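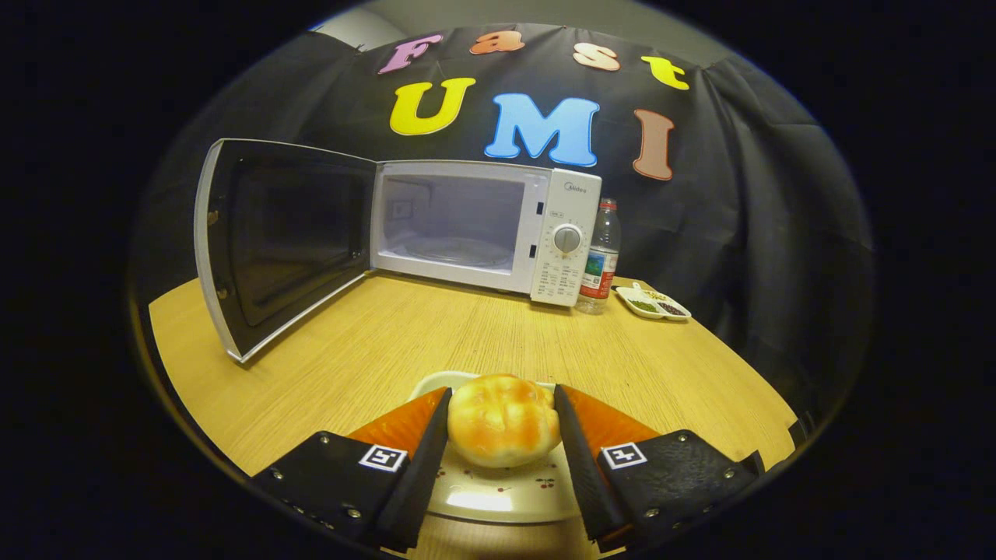

Clovport: Avar öffnet Versuchshalle für Fachbesucher

Avar hat im November am Standort Clovport einen Tag der offenen Tür veranstaltet und den aktuellen Stand seiner Arbeiten zur Datenerfassung für Greifaufgaben vorgestellt. Nach Angaben des Unternehmens kamen 220 Besucher, überwiegend aus Maschinenbau, Gastronomietechnik und Hochschulen. Im Mittelpunkt stand eine Station mit handgeführtem Greifer, an der Bewegungsabläufe aus dem Küchenalltag aufgezeichnet werden. Zwei schwarze Finger mit orangefarbenen weichen Auflagen fassen dabei ein rundes Brötchen auf einem Teller, dahinter steht eine Mikrowelle mit geöffneter Tür. Auf jedem Finger sitzt ein quadratischer Schwarz-Weiß-Marker, über den sich die Öffnungsweite aus dem Kamerabild bestimmen lässt. Ein Roboterarm ist für die Aufzeichnung nicht erforderlich; die Daten werden erst später auf das Zielsystem übertragen.

Issa Rawashdeh, der die Versuchshalle leitet, erläuterte den Ablauf in sechs Führungen. Ein Bediener führt den Greifer von Hand, die Kamera am Werkzeug nimmt die Bewegung aus der Perspektive des Greifers auf. Aus den Bildern und den Lagedaten entsteht eine Trajektorie, die anschließend auf Vollständigkeit geprüft wird. Bricht die Lageschätzung ab, etwa bei sehr schnellen Drehungen, wird der Durchgang verworfen. Für die Aufgabengruppe Küche liegen bei Avar derzeit 1.242 verwertbare Durchgänge vor. Angestrebt wird ein Bestand, der auch ungünstige Ausgangslagen abdeckt, zum Beispiel Gegenstände am Tellerrand oder halb geöffnete Gerätetüren.

Am Nachmittag konnten Besucher den Greifer selbst führen. Insgesamt wurden 77 Durchgänge von Gästen aufgenommen. Sie fließen nicht in den Trainingsbestand ein und dienen dem Vergleich zwischen geübten und ungeübten Bedienern. Mélanie Turcotte, bei Avar für die Auswertung zuständig, nannte als häufigsten Fehler das zu frühe Schließen der Finger. Bei weichen Lebensmitteln führe das zu Verformungen, die in den Bilddaten zwar erkennbar seien, von der Steuerung später aber nur schwer ausgeglichen werden könnten. Eine Kraftmessung in den Fingern ist in Vorbereitung.

Florence Ouellet vom Ausrüster Leclerc stellte in einem Kurzvortrag die Anforderungen von Großküchen dar. Maßgeblich seien dort Reinigbarkeit, Taktzeit und der Wechsel zwischen unterschiedlichen Geschirrformen. Glasierte oder gefettete Oberflächen gälten als schwierig, weil die Reibung an der Auflage von Stück zu Stück schwanke. Leclerc prüft nach ihren Worten, ob sich austauschbare Fingerauflagen wirtschaftlich fertigen lassen - eine Entscheidung steht noch aus.

In der anschließenden Diskussion ging es vor allem um die Übertragbarkeit der Daten. Valeriano Paredes, Entwicklungsingenieur bei Hirkero, fragte nach dem Einfluss der Armkinematik. Rawashdeh verwies darauf, dass von Hand geführte Bewegungen nicht in jedem Fall im Arbeitsraum eines Sechsachsarms liegen. Avar filtert solche Trajektorien vor dem Training heraus. Der Anteil hängt von der Montagehöhe des Arms ab und wird je Zielsystem neu ermittelt. Angaben zur Erfolgsquote auf dem Roboter machte das Unternehmen nicht, die Messreihe läuft noch.

Anathi Magagula, Geschäftsführerin von Avar, kündigte an, die Station in Clovport um Aufgaben mit Schubladen und Schraubverschlüssen zu erweitern. Die Unterlagen zu den Vorträgen werden angemeldeten Teilnehmern auf Anfrage zugesandt. Interessenten aus Industrie und Forschung können über die Standortleitung Termine für eigene Versuche vereinbaren; Prüfgegenstände bis zur Größe eines Speisetellers sind mitzubringen.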